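Werkport Rekimholm 7 Review
Print this article | E-mail this to a friend

I've had the Rekimholm 7 in my pocket for two months now, which is longer than I usually keep a phone before writing it up, and I'm glad I waited! The first week I found it a bit dull. The menus looked just like last year's, and I went hunting for something to get excited about.

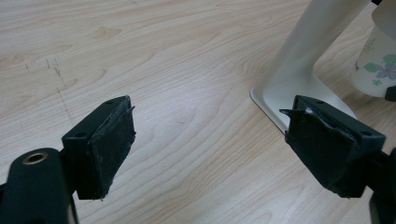
Battery life is what won me over in the end. I'm a heavy user (maps, podcasts, far too many messages to my sister) and I still get to bedtime with plenty left. Most mornings it plays the radio on a pale wooden tabletop with a white stand and a flowery cup for company, and the speaker is clear enough that I follow every word over the kettle. It gets a little tinny near the top, so I stop short of full volume.
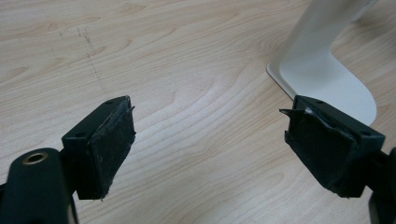
The screen is lovely indoors and only fair in bright sun. Typing is a pleasure once you turn off the word suggestions, which kept changing "Rosenthal" to "rose tall" whenever I wrote to my dentist's office. You'll find that switch under Language, then Keyboard, then More.

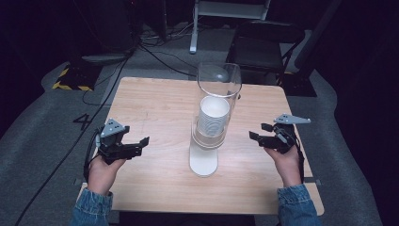
Now, the price. Werkport asks $779, and I paid $695 at Zusbridge in March, charger included. At that price I'd buy it again, and I may yet get a second one for my mother, who likes the big clock.

Leilani Fitzsimmons

Contact us | Copyright Leilani Fitzsimmons, all rights reserved | Back to top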